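Wipe up spills on a wood table as soon as they happen. Water left for an hour can leave a white ring, and coffee works into the grain even faster.

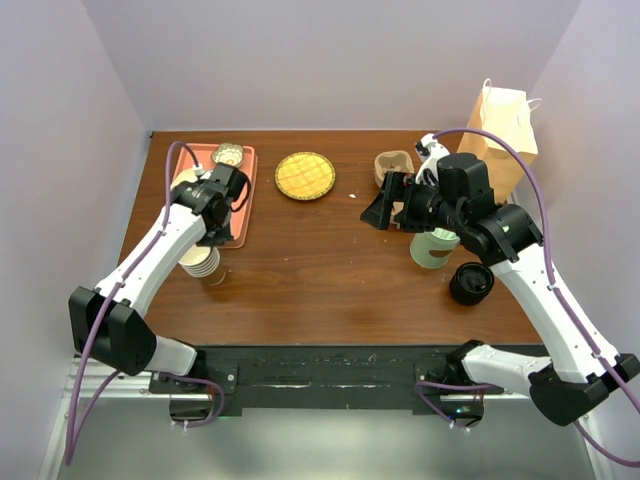
Nirden Home Desk
Kitchen and Workshop Editor

For weekly cleaning, mix two drops of dish soap into a bowl of warm water. Wring the cloth out well – it should feel barely damp – and follow the grain. Dry with a clean towel. Oil bare wood every June.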